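4.2 Where the cutlery goes when it is not in the tray

The tray was supposed to be the easy part. In planning the study we spent most of our worry on the deep drawers and the shelf above the kettle, on the assumption that a cutlery tray explains itself. It has long slots for long things. Adults have been meeting trays like it since childhood. We set aside a single afternoon for coding the tray records and then used up most of July.

Across the two shared kitchens, Doridier and Tudach, we logged 1710 put-away events, of which 425 involved cutlery. Each event was coded for the piece, the place it was put down first, and the place it ended up at the close of the tidying session. These last two are often different. Earlier work on household order (including our own, we are sorry to say) tends to record only the final place, which makes everyone look far more decided than they are.

Forks and spoons gave little trouble. A resident with a fork in hand looked for other forks and added to them, even when the existing forks were in what the same resident had told us, at interview, was the wrong slot. We call this following the pile. It explains how the Tudach kitchen kept its teaspoons in the widest compartment for the whole of the study, although every resident we asked considered this ridiculous and several blamed one another for it.

Knives were another matter, and plastic knives worst of all. The metal table knives had a pile to follow. The plastic ones, pastel things bought for spreading and for children, had a weaker claim to any slot. Residents described them to us as "not really knives," "knives, I suppose," and, in one case, "Cheng's problem," Cheng being the name of the labeling scheme taped inside the cupboard door, which did not mention them. When the scheme was silent, the usual first move was to put the piece down next to the tray and carry on with something else.

We coded this as beside-placement. It is easy to miss, as the tray is right there and the mind tends to round the piece inward. Figure 4 gives a typical layout, with the tray at an angle to the wall and a knife left on the open table to its left. 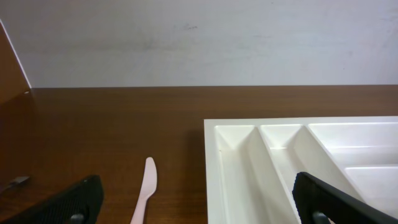 Figure 4. Beside-placement: pink plastic knife on the tabletop, white cutlery tray to the right.

The distance involved is small, a hand's width or two in most of our records, and one might expect it to be closed quickly. It was not. A piece put down beside the tray tended to stay until somebody needed the table for another purpose, at which point it was moved to a fresh spot beside the tray. Fikri Jugah, who coded the Doridier sessions, proposed treating the strip of table along the tray as an extra compartment with its own contents and its own rules of entry. We resisted this for some time on grounds of tidiness. After he had recoded 200 of the cutlery events that way, agreement between coders improved enough that we gave in.

The shape of the tray may play some part. Long compartments with tapered ends suggest a direction for a piece as well as a place, and a short, broad blade sits awkwardly in a slot that narrows toward the tip. Residents rarely mentioned this. When we asked them to sort the same pieces into the Brostness tray, which has square-ended slots, beside-placement of plastic knives became less common, though the sessions were few and the residents knew by then that we cared about knives. We return to the effect of being watched in Section 5.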